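Newsletter > Workplace Supplies > Paper Goods

Setting a reorder point for tissue and towel stock

Sites that run out of paper goods usually have enough paper in the building. The stock is on the wrong floor, or the order went in after the weekly cutoff. The item below covers the reorder calculation we now use for facial tissue, hand towels and toilet rolls at the Duvport offices, along with changes to storage and pack format that took effect in September.

Reorder point

The reorder point is the stock level at which a new order must be placed. It equals daily use multiplied by delivery lead time in working days, plus a safety quantity. Daily use should be taken from issue records, not from purchase records. Purchases arrive in blocks and hide the pattern between deliveries. Where a site has no issue records, count the shelf at the same time of day for one full month and work from the difference.

Lead time from Pavlović, our main paper supplier, is five working days from order confirmation. An order sent after noon on Thursday is confirmed the next working day, and the five days start then. The spreadsheet template has been corrected to include this extra day. Copies saved before the change will return a reorder point that is one day too low and should be discarded.

Safety quantity is set at 30 percent of lead time demand for facial tissue and hand towels. Tissue demand is seasonal. At the Duvport main building, daily use in the cold months runs well above the summer figure, and a reorder point based on a yearly average will fail in the first bad week of the winter. Sites should hold two values and switch between them when the heating comes on. Toilet roll demand follows headcount closely and needs only one value, reviewed whenever a team moves in or out.

Pack format

Facial tissue is available in flat cartons, cube cartons and soft packs. Cartons stack well and can be counted from the end of the shelf, but a large part of the volume shipped is air and board. Soft packs hold the same sheets in less space and produce less waste to flatten. Their drawbacks are that they slump when stacked, and the film splits if it is dragged over a rough shelf edge. 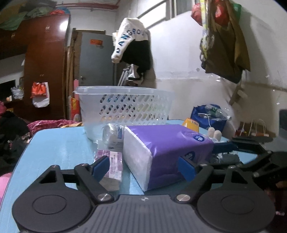
For desks and meeting rooms, either format is acceptable. Reception areas should stay with cartons, which fit the existing Grollum holders. Soft packs can be used in those holders if the base plate is removed, but the last sheets tend to fall through the slot and the plates get lost.

When comparing prices, convert everything to cost per sheet and then check the ply. A pack listed at 300 sheets may count each ply separately, in which case a two-ply product gives half that number of usable tissues. The supplier's data sheet states the method under "sheet count basis." If that line is missing, ask before ordering.

Storage

Paper takes up moisture from the air. Rolls and folded towels stored in a damp room swell slightly, jam in dispensers and pick up odor. Keep all paper stock off the floor, clear of outside walls, and away from cleaning chemicals, including sealed ones. Shelf spacing for soft packs should be no more than 28 inches. Above that, people stack to fill the gap and the bottom layer is crushed.

Rotate stock from the back. New deliveries go behind or beneath what is already there, and the outer wrap stays on until the case is needed. Opened cases should be marked with the month of opening on the short side, where it can be read without moving the case.

Satellite closets

Each floor closet should hold one week of use and no more. Larger closet stocks do not show in the central count and cause double ordering. Two sites found several months of hand towels this way after reporting a shortage. Closets are to be topped up from the central store on a fixed day, and the amount moved is to be entered in the issue log before the cart leaves.

The Flirnetti towel dispensers on the upper floors take C-fold only. Multifold towels will load but will not feed. Remaining multifold stock should be sent to the ground floor kitchens.

Last updated: September

Contact the supplies desk | © Duvport Facilities Newsletter | Back to top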